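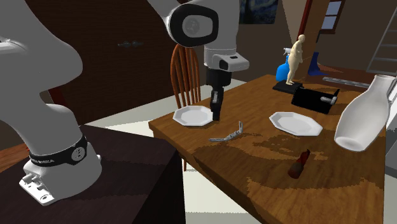

Wayne Clegg
24 May 2023

So the Pillell footbridge is shut again, and if you walk into town from the Lins side you already know that, because you've been going the long way past the feed store like I have. I got there Tuesday-late-for-everything as usual, coffee in one hand, and there was the orange fence and a sheet of paper in a plastic sleeve. Closed until further notice. No phone number on it, which I thought was a bit much!

I went home and made some calls (my wife says this is my hobby now). What I got from the township office is that the April inspection turned up rot in the deck boards at the creek end, and that a couple of the boards had been flagged the year before and never swapped out. The beams underneath are fine, or fine enough. It's the walking surface and one stretch of the handrail that need replacing, the stretch on the upstream side where the kids hang over to look for turtles.

The money was the sticking point, as it always is. Last night the township board voted to take the repair out of the parks fund instead of waiting on the county, and the vote went 4 to 2. I sat through the whole thing, including a very long discussion about leaf pickup that I will spare you. Edileuza Siqueira, who chairs the board, told the room she would sooner spend the money this year than explain next year why she hadn't. One of the two no votes said the county ought to pay for it, given that the county put the bridge there to begin with. He has a point, but the county has been having that same conversation with us for as long as I've lived here.

The work goes to Gunach, the outfit that did the steps behind the library. They can start once the lumber comes in and they expect to be on site for 22 days, weather permitting, and I'd put a heavy line under the weather part because the creek comes up fast after a good rain. They're going with treated pine for the deck. Somebody in the back row asked about that plastic composite stuff and was told it costs too much and gets slick in the shade. I can vouch for the slick part, having gone down flat on my back on my brother-in-law's porch.

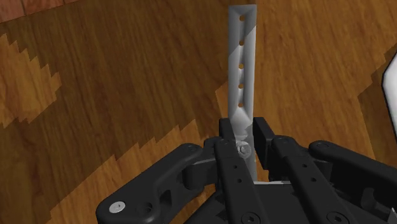 Jussara Rangel wrote in after I put the closing notice up on our page, and she wanted to know what happens to the people who use the bridge to get to the early bus. From her street it's an extra mile by road, she says, with no sidewalk past the feed store and trucks coming through before it's light. She asked whether the township could at least put out some cones, or get the driver to make a stop at the Lins end for a few weeks.

I took that one to the office this morning. The bus stop is up to the bus company, and they've been asked, and that's as far as it's gotten. The cones they can do, and they said they would have them out along the shoulder by the end of the week. I'll be walking that way myself so I'll let you know if I see any. In the meantime please carry a light, and if you drive that road in the morning, take it easy on the bend!

A few other bits while I've got you. The path on the town side stays open right up to the fence, so the benches and the fishing spot are still there for you. Bikes have to go around by road with everyone else (yes, even if you carry it, I asked). Please don't climb the fence. I watched a grown man do it with a bag of groceries and I was more worried about the eggs than he was, but the boards at that end really are soft.

The old deck boards that are still sound will be stacked by the parks shed, and residents can have them for free if they haul them off themselves. I've got my eye on a couple for the tomato beds. You have to sign for them at the township office first, and the office closes for lunch, so don't do what I did and show up at noon with a borrowed truck.

The board takes up the bridge again at its next regular meeting, when Gunach is supposed to have a firm start date. Doors open at the usual time, and the side entrance is the one that's unlocked.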